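Duvska: small stuff on a round table

README, last touched in October

Hi! If you just unpacked the folder, start here. Duvska is my collection of photos of the little bathroom and dresser things that never get a proper spot: tubes, packets, cotton swabs, hair ties, bags of bags. I started it while clearing out two drawers and got a bit carried away. There are 411 photos in it now.

What's in the folder

Everything sits under "duvska", split into 6 subfolders by the kind of thing that matters most in the shot (tubes, packets, cotton, ties, sleeves, mixed). A photo with a tube and a packet goes in "tubes" if the tube is closer. I changed my mind on that rule partway through, so "mixed" is messier than I'd like — sorry! Notes are in notes.txt, one line per photo, in whatever wording I had in my head at the time.

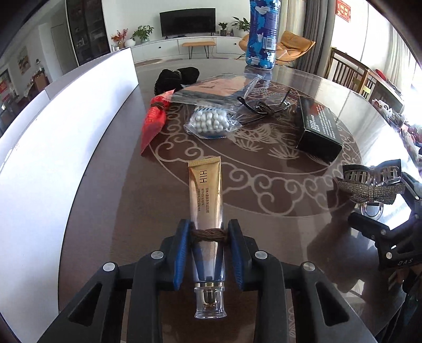 From "tubes": gold eye cream with a braided hair tie around its middle, red packet and cotton swabs behind it.

Hair ties do a lot of work in this collection. They hold packets shut, they go around tubes, and they get their own tag (tie_on) whenever they're wrapped around something else. A tie lying by itself is tie_loose. If you're searching for packaging only, filter out both or you'll be scrolling forever.

Labels and lettering

I copy what's printed on a thing only when I can read it in the photo, so the eye cream is down as "HIH" and "ELASTIC EYE CREAM". Chinese text is marked zh and left untyped for now. I'd love help with that part!

Known problems

Shiny surfaces. The dark brown table is glossy and I love the curly pattern in the middle of it, but window light bounces off it, and clear plastic is even worse. I tagged 100 photos "glare" and stopped there, so treat that tag as incomplete. Also, 15 lines in notes.txt still say "Huvari", the old name of the folder. Same photos, just read it as Duvska.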